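3.2 Materials and stamping procedure

The study used a single type of red paste, supplied in a small rectangular metal tin with rounded corners. Paste of this kind does not behave like the liquid ink of a foam pad. It is a stiff mass with a fibrous body, and its surface keeps the marks of whatever was last pressed into it. Two tins were obtained from Gremness and stored closed in a drawer at room temperature. One was used for all trials reported in this section. The second was held back and opened only for the comparison in Section 3.5.

Before each block of trials the paste was turned over and folded toward the center of the tin. The operator then judged the surface by eye. Earlier work in our group (Tjoa, unpublished notes) treated the paste as ready once it had been leveled. We did not level it. A ridged surface was taken as the normal working condition, as most users of such tins leave the paste in that state between uses.

The work surface was a flat white table, wiped before each block. Thin sheets of translucent paper were cut in advance and laid down one at a time. The lid was kept on the table near the tray and served as a rest for small items. Paste that had fallen on the lid was left there until the end of the block, then removed and weighed together with the wipe.

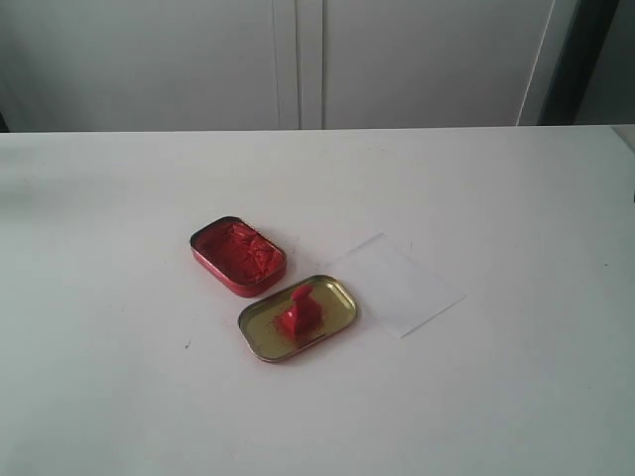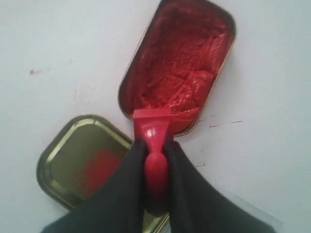
Figure 6. Materials used in the trials. First panel: open tin with red paste, lid with the small red stamp standing on it, and a blank sheet of translucent paper. Second panel: the red tool with its flat head against the paste near the rim of the tin.

Each block consisted of 17 impressions. The stamp was charged by light repeated contact with the paste, placed on the sheet, and lifted vertically. Sheets were set aside face up and scored by Arif Tjoa the following morning using the Gilberg coverage scale. Sheets that had been shifted during lifting were marked as such and scored separately.

Two sources of variation deserve mention. The first is the local height of the paste. Where the stamp met a ridge, the face was charged unevenly, and the corresponding part of the impression was heavy or blurred. The second is the paper. Thin sheets curl slightly at the corners when handled, and a curled corner can touch the base of the stamp before the face is fully down. Holding the sheet at one edge reduced this effect but did not remove it.

Loss of paste to the lid and table was small in every block and was not corrected for in the coverage scores. The recovered mass is listed by block in the appendix, along with the values obtained at the Tirkent site.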